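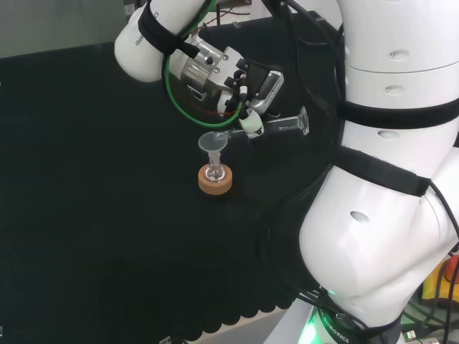

Pouring into a small flask without getting half of it on the table. Quick write-up because I keep answering the same three messages. Applies to anything with a narrow neck: perfume samples, vanilla, dye, lab stuff, whatever. The two things that help most are a funnel and a cork ring. The ring is just a fat doughnut of cork, the glass sits down in the hole and stays upright while the funnel spout goes in the neck. Get both. A round-bottom flask will not stand up on its own, ever, and a tiny vial will tip the second a funnel leans on it.

What you need

Small glass flask or vial
Cork ring that fits it (bottom should sit in the hole, not perch on top)
Small funnel, clear if you can get it
Something to pour from, also small
Dark cloth
Paper towels

About the cloth. I use black felt. Clear glass on a white table is really hard to see, on black you get the edges and the liquid level right away. Also catches drips. Tape down a corner if it slides. Mine is leftover from a Stulora display kit, any craft store felt will do.

Step 1. Set the ring

Flat spot, away from the table edge. Put the ring down first, then the flask. Give it a nudge. If it rocks, the ring is too small or there's a wrinkle in the cloth under it. Fix now, not with a funnel in it.

Cork rings come in sizes. If you're between two, go bigger for a round bottom and smaller for a straight vial. Manee Phuthong wrote in to say she cuts her own from thick cork coasters, 4 glued together, and they hold fine. Haven't tried.

Step 2. Funnel in

Stem has to be thinner than the neck. Not the same as. Thinner. If it plugs the neck the air can't get out and the liquid just sits in the cone, then burps, then you have a mess. Lift the funnel up to 2 mm and it'll start moving again. Some people slip a bit of folded paper or a paperclip between stem and neck, works too.

Funnels with a side handle are nice for small glass. You can hold the weight off the neck with one hand. If yours has no handle just pinch the rim.

Dont push down. The neck is the weak part.

Step 3. Pour

Lip of the vial over the cone, tilt slow until it starts, then hold that angle. You want a thin steady stream. Aim at the sloped wall of the cone, a straight shot down the hole tends to splash back up.

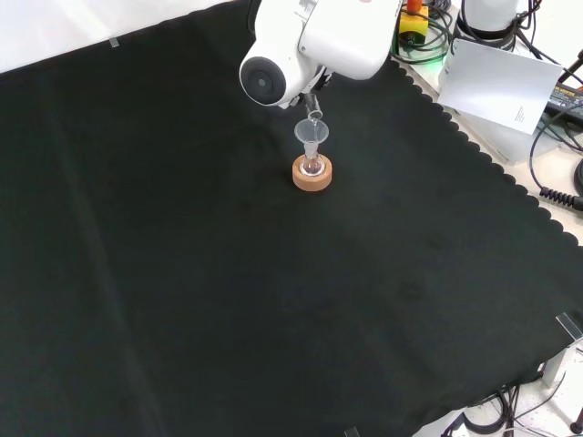

Thin stream from a small vial into the funnel, flask in its cork ring.

Keep the pouring glass low. An inch over the funnel is plenty. Higher looks cool in videos and gets you droplets all over the cloth.

When to stop: before you think you should. There is always some left in the cone and stem that still has to run down. Do not go past the bulb on a round flask, once the level is in the neck it climbs really fast. On a 50 ml flask that last bit of neck is gone in a blink.

Step 4. Let it drain

Wait. Count to ten. Tap the rim of the funnel once with a fingernail.

Then straight up. Lift the funnel until the tip of the stem clears the neck, hold it there a second so the last drop lands inside, then move it sideways over a paper towel. 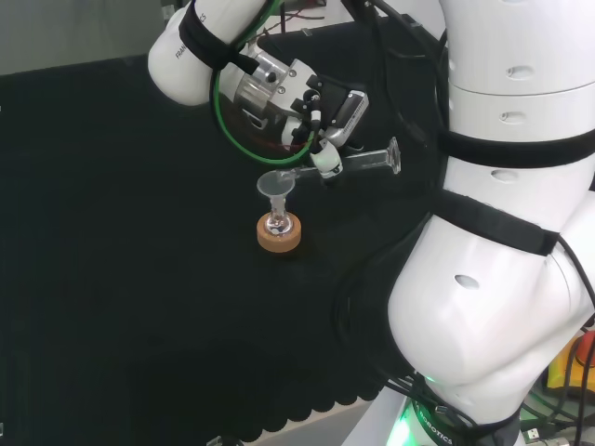
Most spills I've had were right at this point, swinging the funnel away too early and dragging the stem against the neck. Hold the ring with your free hand if you're nervous about it. Cap the flask before you clean up anything else.

Cleaning

Water stuff: rinse the funnel right away, stand it upside down on a towel.
Oils: drop of dish soap, warm water, pipe cleaner thru the stem.
Alcohol: do the pouring and the cleanup with a window open and no flame anywhere in the room.
Cork ring: wipe only. Don't soak it, it swells and then crumbles at the inside edge.

Common problems

Liquid runs down the outside of the pouring vial. You're tilting too slow at the start, or it's too full. Start from 70 percent full or less.

Funnel tips over. Too big for the flask. Hold it or get a smaller one.

Bubbles in the stem. Air lock again, see step 2.

Drips under the ring. Lift everything out, wipe, dry the cloth, start over. A damp spot makes the ring skate around.

Birgit Görtz asked about thick syrups. Different job, wide stem, warm the syrup a little first. Will do a seperate page for that one in October.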